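# Storing washed salad leaves for a staff canteen

**Guilan Hou**, 2nd September

I am responsible for lunches at the Firkness site, where we serve salad on most working days. 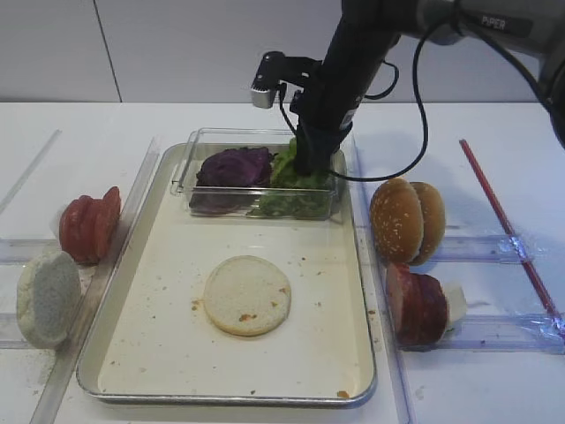

Our present practice is to wash the lettuce in the morning and keep it in lidded tubs in the lower part of the fridge. By the following afternoon the leaves at the bottom have gone limp and brown at the edges. The supplier, Barnari, delivers twice a week and is unable to add a further delivery before May. I should be grateful for advice on how long washed leaves may reasonably be kept, and whether they ought to be washed in advance at all.

---

**Haruna Ikeda**

Washed leaves kept at the correct temperature should remain in good condition for 2 to 3 days. In most kitchens the difficulty is water left on the leaf. I would recommend the following:

- Spin the leaves in small batches, and empty the bowl between batches.
- Line each tub with a clean cloth or kitchen paper, and place a second sheet on top before closing the lid.
- Limit each tub to 500 g. The weight of a full tub bruises the lowest layer.
- Keep tomatoes and cucumber in a separate tub until service.

Tearing or cutting should be left until the day of use - cut edges brown first, whatever the storage. Whole heads may be kept unwashed in the delivery box, and staff should wash only what is needed for the next day.

Please also check the fridge with a separate thermometer. The display on our own unit at Chiba was found to be reading low, and the salad shelf was a good deal warmer than we had believed.

---

**stendar_kitchen317**

Agree with the paper. Change it when it gets damp, though, or it makes matters worse. We gave up on soft round lettuce at Stendar and moved to cos, which keeps longer. Limp leaves can be revived in iced water for a few minutes, but the brown ones should be thrown away.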